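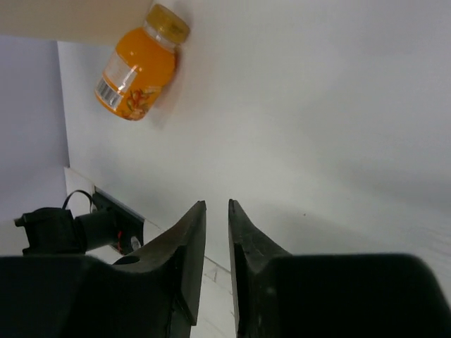
The woman who runs the drinks shelf at Rivera, a corner store in Vonville, has stocked small fruit drinks since May. She sells 33 on a normal day.

"Kids pick by color," she says. "Orange goes first, every time. The parents turn it around and read the label."

She likes the short bottles with screw caps. "They fit a lunch bag and you can close them again - a carton you can't."

Her supplier, Bemon, delivers from Parnthorpe in cases, and she unpacks them herself before opening. Anything with a torn wrapper goes back, as the barcode may not scan.

Does she drink them? "One, with lunch. My sister thinks they're too sweet. I put mine in the freezer for a bit first."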